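Foro de Organización Documental y Puestos de Trabajo
Buscar en el foro… Buscar Búsqueda avanzada

Tarjeteros y archivadores sobre mesa de mármol: criterio de uso
Publicado en enero de 2020 por Corina Iordache

Estimados compañeros:

Someto a su consideración el criterio que aplicamos en la sede de Fovdale para la custodia de tarjetas de visita y documentación menor. El puesto consta de una superficie con acabado de mármol blanco veteado, un tarjetero de piel con fundas y un archivador vertical de sobremesa. 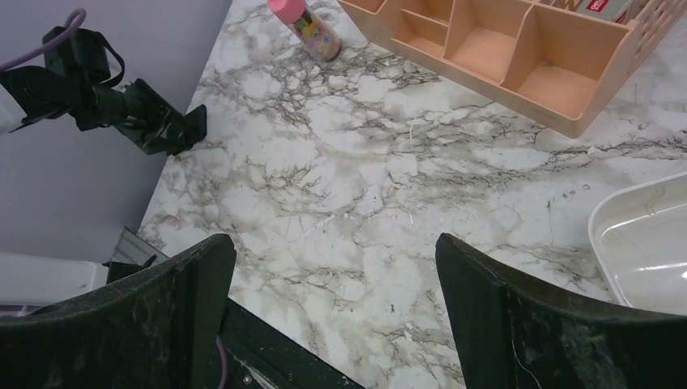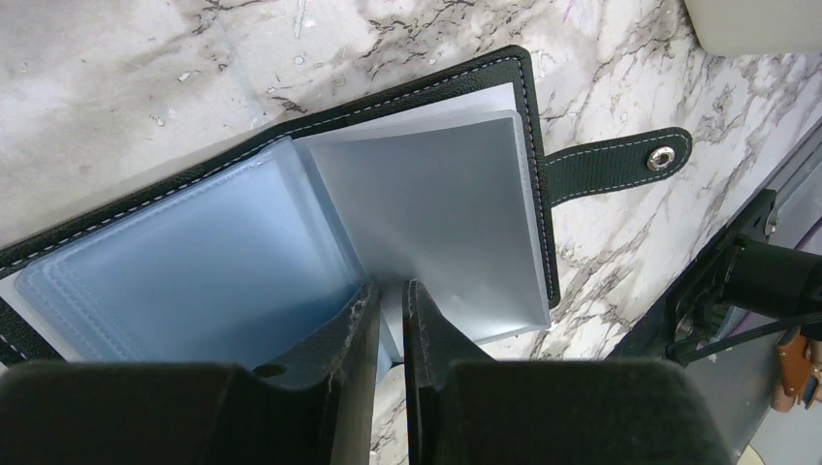
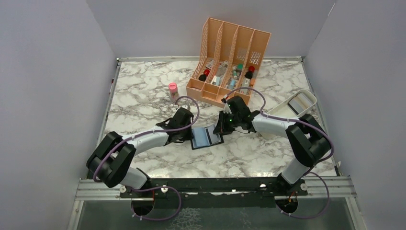
El procedimiento vigente establece que el tarjetero se vacíe por completo una vez al año, en noviembre, y que se revisen las fundas antes de volver a cargarlas. Las tarjetas retiradas se trasladan al archivador, clasificadas por sector. Nuestro fichero reúne 1538 contactos, de los cuales únicamente 65 se consultan con regularidad, y son estos los que a mi juicio deben permanecer en el tarjetero. Agradecería conocer la práctica de otras entidades, en particular respecto a la limpieza de la superficie.

Corina Iordache

---

b_lashari
Estimada Corina:

Coincido en lo relativo al vaciado anual. No comparto, en cambio, el traslado de las tarjetas al archivador. Un organizador de ranuras verticales está concebido para carpetas y sobres; las tarjetas sueltas se deslizan al fondo y terminan dobladas. En nuestra delegación se guardan en cajas con separadores alfabéticos y el archivador queda reservado a la correspondencia pendiente.

Respecto a la superficie, las vetas grises y pardas disimulan las motas y los restos pequeños. Conviene pasar un paño seco antes de abrir el tarjetero y no fiarse de la vista.

Atentamente,
Bushra Lashari

---

archivo_kocsis
Buenas tardes. Discrepo de la intervención anterior. En Kocsis empleamos archivadores de sobremesa para tarjetas desde hace tiempo, siempre dentro de sobres rotulados, y no hemos registrado deterioro alguno. La objeción es válida para tarjetas sueltas, pero la señora Iordache no indica que lo estén.

Consulto además si las fundas del tarjetero son recambiables. Las nuestras se levantan y se curvan con el uso, y el proveedor, Bastach, exige un pedido mínimo de 400 unidades.

---

Corina Iordache
Respondo a ambos. Las tarjetas se trasladaban sueltas, por lo que la observación de la señora Lashari es pertinente y la incorporaré a la próxima revisión de la norma interna. Las fundas de nuestro modelo no son recambiables. Cuando se deforman, procede sustituir el tarjetero completo.

---

registro3163
Con el debido respeto, sustituir una pieza de piel con pespunte y broche por una funda curvada me parece un gasto injustificado. Dejamos las nuestras un fin de semana bajo dos tomos encuadernados y volvieron a un estado aceptable. El broche sí requiere atención: si se cierra con exceso de tarjetas, la correa cede por la base.

---

b_lashari
Suscribo lo dicho sobre el broche. Sobre los tomos, advierto que el plástico puede adherirse si la sala es calurosa. Debe intercalarse papel.

---

archivo_kocsis
¿Papel de qué gramaje? En Firnavari recomiendan cartulina fina, aunque no he tenido ocasión de comprobarlo.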